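A Morning at Pritside, Where Robots Learn to Tidy a Desk

By Felista Mwakyusa

The door at Greloden's Pritside site has no bell. You knock, and if the person nearest the door has headphones on, you knock again. On the morning I visited in July, it took three tries.

Inside, the company was getting ready for its second open day. The first visitors were due at 10, and Salim Kioko, who runs the data side of the business, was moving chairs. He had promised me an hour before the doors opened, and he kept moving chairs through most of it.

Greloden does not build robots. It collects the recordings that other companies use to train them. Its people spend their shifts doing small household and office jobs with hand-held grippers and sensor gloves, and cameras on the tools record what happens. The recordings are checked, labeled and sent to customers. The largest of these is Flondemora, which is working on a machine for offices and front desks.

"People come in expecting to see a robot pour coffee," Kioko said. "We tell them on the phone that it's mostly people putting things in baskets."

That is a fair account of the work. Operators pick up the sort of objects found on any desk, put them somewhere, and take them out again. Then the table is reset with everything in a slightly different place. A finished batch for a single task is 2,000 recordings, and the company wants no two of them to start the same way.

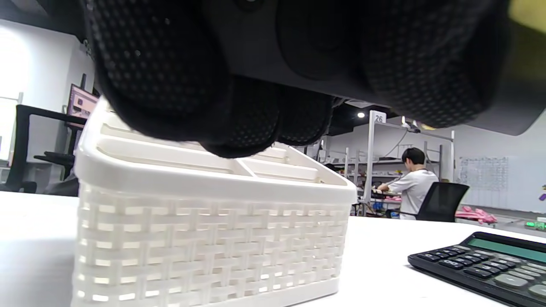 Kioko worked in warehouse software before this, and he talks about the job the way a shift supervisor would. He worries about tired wrists, bad lighting and operators who get too good at a task. A person who has done the same pickup all morning stops hesitating, he said, and the small corrections disappear from the recordings. Those corrections are what the customer is paying for. Operators now change tasks every 96 recordings, a number that came out of an argument I was not able to get to the bottom of.

The open day itself was simple. Visitors came in groups, watched an operator work for a few minutes and then tried a gripper themselves. Most of them were from the neighborhood. There was a class from the community college, a couple who run a print shop down the street, and a retired machinist who asked better questions than I did.

He wanted to know how much force the fingers of the gripper put on an object, and whether the recording captured it. The answer was that some tools measure it and some do not. He also wanted to know why anyone would teach a machine to pick up a calculator when it already has one inside it. That got a laugh, and then a serious reply from the operator on duty. Flat things lying on a table are hard to get hold of. A person slides a fingernail under the edge or drags the thing to the side without thinking about it. A gripper has to be shown.

I took a turn. The tool was heavier than I expected, and most of the weight sits in front of the hand. My first job was to lift a marker and drop it into a compartment of a basket. I missed twice, because I was looking at the marker and forgot about the rim. The college students did much better. One of them, who said she plays a lot of video games, finished the whole set before her instructor had his strap adjusted.

After lunch there was a short demonstration of software called Sosa, which Greloden uses to sort good recordings from bad ones. It plays a clip, marks the moment of contact and asks a reviewer to agree or disagree. The demonstration froze once and had to be restarted. Kioko used the wait to answer questions about pay and hours, which were the questions the students most wanted to ask. Shifts are four hours long. There is a break in the middle, and gloves come off for it — that rule was added after complaints about sweaty hands.

I asked him when all this would show up as a robot in someone's office. He said that was a question for Flondemora, and that he had stopped guessing. His own targets run to the end of the season. He needs more left-handed operators, more kinds of containers and a second room with windows, so that the recordings include daylight.

The last group left at 3. An operator was already back at a table, resetting it for the afternoon batch, and Kioko had started putting the chairs away.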